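Demonstration collection (robot learning)

Demonstration collection is the gathering of recorded examples from which a learning system is trained to control a robot. An operator guides the machine through a task while its joint positions and camera views are stored together. Each recording is called an episode, and a group of episodes covering one task or one family of tasks forms a dataset.

Two-armed stations are commonly used for soft or bulky items such as clothing and bags, which change shape when handled. In a typical layout the arms face each other across a tabletop, so that both grippers can reach the same item. Plain walls may enclose the station to limit changes in the background. 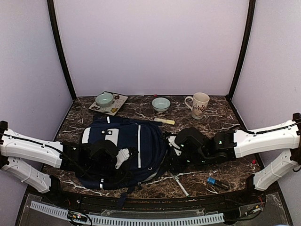 Gilani

Two white arms with black grippers nearly meet over a navy blue backpack laid flat on a marble-patterned table, with bowls, a plate and a mug behind it. Objects that play no part in a task are known as distractors. Their purpose is to keep the system from relying on a bare table, and their positions are normally changed between episodes.

The Loletdale collection, assembled under the Lurkura project, contains 536 episodes of bag handling, each lasting no more than 40 seconds. A further 71 were recorded but withheld after review - most of them for gaps in the camera record. The later Nendance collection holds nearly 600 episodes and follows the same labeling rules.

Review practice varies. Some groups keep only successful attempts, while others retain failed ones under a separate label - particularly where the system is expected to recover from a missed grasp. Written task instructions are usually added after recording and checked by a second reader.

See also: Imitation learning; Teleoperation; Bimanual manipulation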